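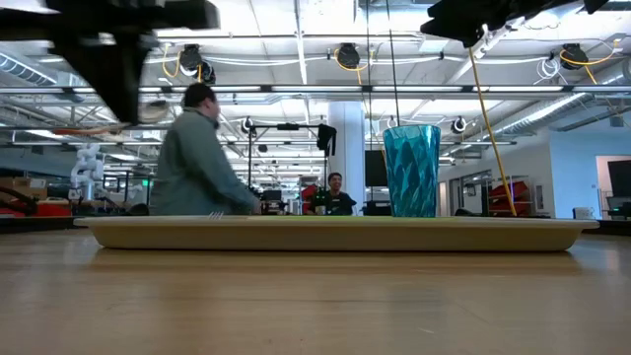

Figure 1. Oval-ended beige tray with a teal-blue tumbler and a white plastic fork, on a wooden tabletop.

3.2 Seed Handling and Cold Treatment

Seed of wild columbine was collected at the Endlow site and at the Ostapchuk nursery from open-pollinated plants. Capsules were cut when the tips had opened but before seed was shed, and were dried indoors in paper envelopes. Chaff was removed by hand sieving. Seed that was visibly shriveled or pale was discarded. Both lots were then stored in sealed jars until November.

Each lot was divided into a cold-treated group and an untreated control. Treated seed was mixed with damp vermiculite and held at 5 °C for 70 days. Bags were opened each Friday, turned, and misted if the vermiculite had begun to separate from the sides. Control seed was kept dry at room temperature for the same period. Temperature in the cold cabinet was recorded with a Wemex logger placed on the middle shelf.

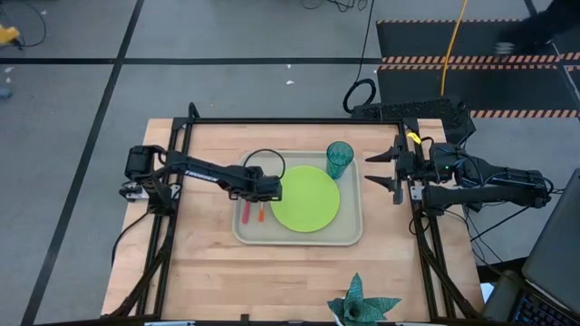
Figure 2. Two black robot arms at a tray with a lime-green plate, a teal cup, and red and orange utensils.

After treatment, 200 seeds from each group were surface sown in Drusix fine mix and pressed lightly into contact with it. Seed was left uncovered, as columbine germinates poorly in the dark. Flats were watered from below. A seedling was scored as emerged when both seed leaves were free of the seed coat, and was then removed to prevent double scoring.

Emergence across all groups reached 322 seedlings. Treated seed emerged earlier and over a shorter period than the controls, and the difference was larger in the Endlow lot. Late emergence in the controls was scattered, with no clear peak. Damping off was confined to two flats at the north end of the bench. Losses after emergence were not counted against germination and are treated separately in Section 3.4.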